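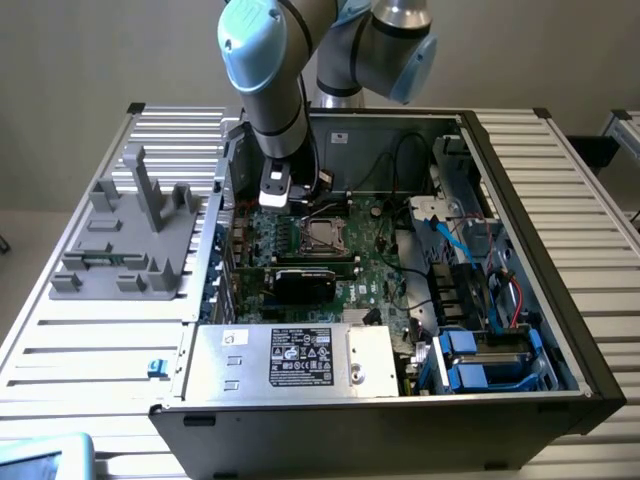 Gripper over the open tower, side panel off, CPU cooler removed.

Cell restart checklist after protective stop
Line: Jurnberg, desktop teardown cell
Date: Mar 29, 2020
Inspected by: Karine Morin
Reviewed by: Paora Pomare
Reason for inspection: arm went into protective stop during a memory removal cycle. Log entry 641, force limit exceeded on the downward move. No injury. Operator was outside the guard line.

1. Arm stopped and drive power off before entry
OK. Lock and tag on the main switch.

2. Tower unplugged, power supply discharged
OK. Cord was already out. I held the front power button down anyway.

3. Joint caps and covers seated
OK. None loose when pressed by hand.

4. Wrist cable clear through full travel
FAIL. The loop has too much slack. With the wrist turned to its limit it touched the upper edge of the case. Jacket is scuffed but not cut through. Shorten the loop and re-tie. Check again after 200 cycles.

5. Fingertips straight and tight
FAIL. Left fingertip has a small bend at the end. Replace both, do not try to straighten. Spares are in the Skelel cabinet, second drawer.

6. Force limit matches the posted sheet
FAIL. Sheet says 30 N for work over the board. Controller was set to 300. Looks like a typing error when the program was reloaded. Corrected and saved. See note at end.

7. Tower seated against its stops
Not OK at time of stop. Case had shifted some 3 mm toward the fixture. Reseated. The stops need a clamp, Yáñez has the drawing.

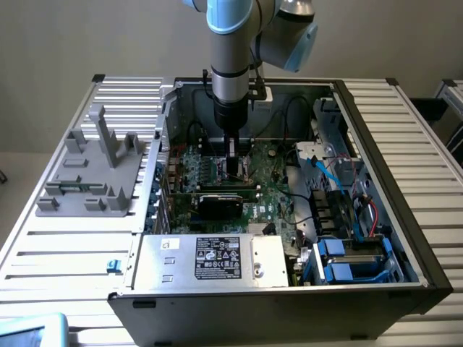
8. Approach height over memory slots
OK after correction. Jogged down by hand at slow speed, three times, no contact with the graphics card.

9. Fixture posts and slots free of cracks
OK. Printed part, so look again at the next monthly check.

10. Emergency stop, both buttons
OK. Arm halts from slow and from full speed. Reset needs the key each time.

11. Guard door switch
OK, but the door has to be pushed hard to register. Adjust the striker plate. Not a reason to hold the restart.

12. Board and slots checked for damage
One memory latch broken. Board tagged as scrap. No swollen or leaking parts found.

Result: HOLD. Do not run in automatic until items 4, 5 and 7 are closed and signed.

Comments
P. Morin's copy of the settings sheet and the one on the cabinet are different revisions. Remove the old one. (K.M. - initial is wrong above, should read K. Morin.)
Item 6 could have hurt someone reaching in during hand jog. I want a second person to read the force value back after every program load, and both to initial. Gustar cell uses the same program, check it today. - P. Pomare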